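Workshop notebook, August, second entry
Bedding and soft goods, small bedroom

Kettle on at 4, so this gets written up while I still remember what I did. The notes from the morning are on the loose sheets in the Clanum folder and I'll copy them in when I can read my own writing again.

Most of the afternoon went on the bed. I'd been meaning to work out a sensible order for making up a room with heavy winter bedding, and of course I began in the wrong place, with the duvet already on and the throws still in the hall. If you're following along from the last entry, please ignore the bit where I said to do the pillows first. They only end up on the floor (where mine spent a good hour, poor things).

What I'd do now is strip right back to the quilted cover, smooth that from the window side towards the door, and leave the duvet rolled up at the far side until everything else is settled. Pulling it across too early drags the cover with it and you get that long ridge down the middle which no amount of patting will shift. I tried 3 times with it flat and once with it rolled, and rolled was much kinder on the back.

The pink set is the Fitik one, and I've grown very fond of it. It's a cheerful colour for a grey month and it has a nice soft nap, though it does cling to anything else with a bit of fuzz on it. Dark things especially. I went over the cover with the lint brush before lunch and could have done it all over again by afternoon tea.

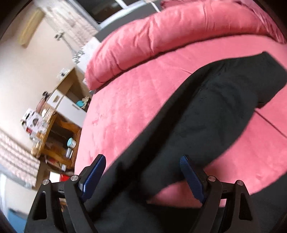
The dark pieces want folding on a table, I think, or at least on something smoother. On the bed they grip the cover and the far end doubles over on itself just when you've got the near end straight. When I do have to fold them there, I lift the whole length and lay it down again, as sliding it only adds more wrinkles. Longways first, then in half, then in half again if it'll go on the shelf.

Still to sort out: the Van Wyk basket, which is a lovely thing but too deep to find anything in, and whether we want the Jernalis covers in this room at all. I weighed one of them folded at 575 g and wrote it on the tag, so please leave the tag on.

Curtains not touched today. They could do with a gentle shake out the back on a dry morning, and I'll bring the good pegs from home.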